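Week 4 handout: what an index does when one share falls

Right, last week we got as far as price weighting, and I promised you some sums. Say our pretend index opens at 1,099 and closes at 1,050. That's a drop of 49 points, or just under 4.5%. Always divide by the opening figure — half of you used the close in the quiz!

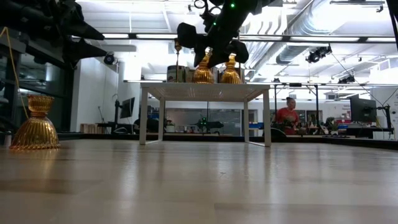

Now suppose Lukeck makes up 26% of the index by value and falls 10% while everything else stands still. The index loses 2.6%. Big company, big dent (Ollosby could halve and you'd barely see it).

Rania Filali asked me whether dividends count. In a plain price index they don't, so a share going ex-dividend can nudge it down on a perfectly calm morning.

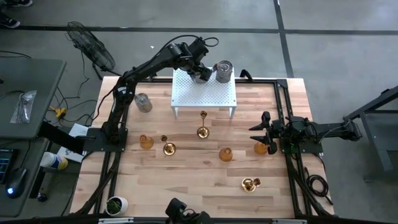

For the seminar, read up to page 47 and try the Salem question with free float included. Bring a calculator — phones are fine.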